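Kaijage Road works: your questions, my answers

Last updated 28/03/2020

I run the Milodcombe commuter page, and since the cones went up on Kaijage Road my inbox has been full. I drive through the work zone twice a day myself, so I've picked up a fair bit from sitting in it (and from pestering the site office!). These are the questions I get most.

What are they doing out there?

Replacing the drainage under both northbound lanes and then repaving the whole stretch from the Kistonine bridge to the feed store. Lomix is the contractor. The old pipes were backing up every time it rained hard, and if you drove through that giant puddle last winter you know exactly why I'm happy to see the diggers.

How long is the work zone?

It's 4,000 feet end to end. Feels longer at rush hour, I know.
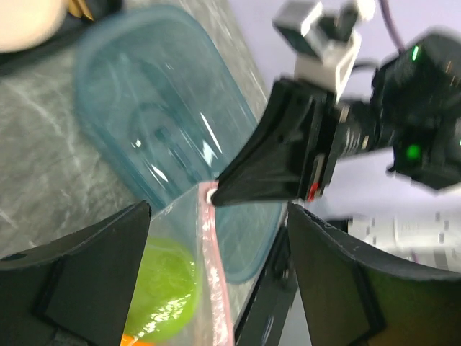

When will both lanes open again?

The site office is telling me the end of April, if the weather behaves. Paving comes last and they can't lay asphalt in heavy rain, so a wet couple of weeks would push it back. I'll change this answer as soon as I hear anything different.

Is the lower speed limit in force at night when the crew has gone home?

Yes, it is. The signs stay up and the limit applies all day and all night until they come down. The lanes are narrow, there's a drop on the right where the shoulder used to be, and it's dark down there. Please don't treat it like a racetrack at midnight.

What's the fine for speeding through it?

Mine was $200, before court costs. Yes, me, the guy who writes the page. It was early, I was thinking about coffee, and I sailed right past the first sign. I haven't done it since.

Can I use Mill Lane to get around it?

You can, but I wouldn't. It's a residential street with parked cars on both sides, and by the time you've waited at the stop sign to get back on the main road you've saved next to nothing. If you really want to skip the whole mess, take Route 49 and come in from the east side of town.

Where do I merge?

Use both lanes right up to the merge sign, then take turns, one from each side. People get so mad about this! It isn't cutting in line, it's how the signs tell you to do it, and it keeps the backup from blocking the bridge.
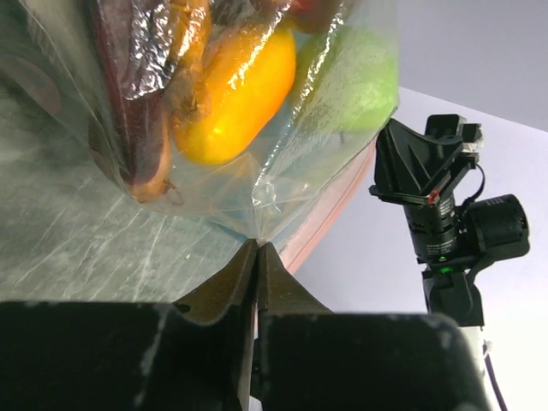 Fruit and veg, bagged up.

Can I still get to the stores on the north side?

All the driveways are open, though the entrance to the hardware store has moved nearly 400 feet up the road. Follow the orange signs and go slow, trucks pull out of there too.

Is there a sidewalk?

Only on the south side for now. Cross at the light by the bridge, and if you're on a bike, walk it through.

Who do I call about a pothole or a knocked-over sign?

Call the Lomix site office, the number is on the big board at each end of the zone. Have a passenger write it down, or pull into the feed store lot and do it there.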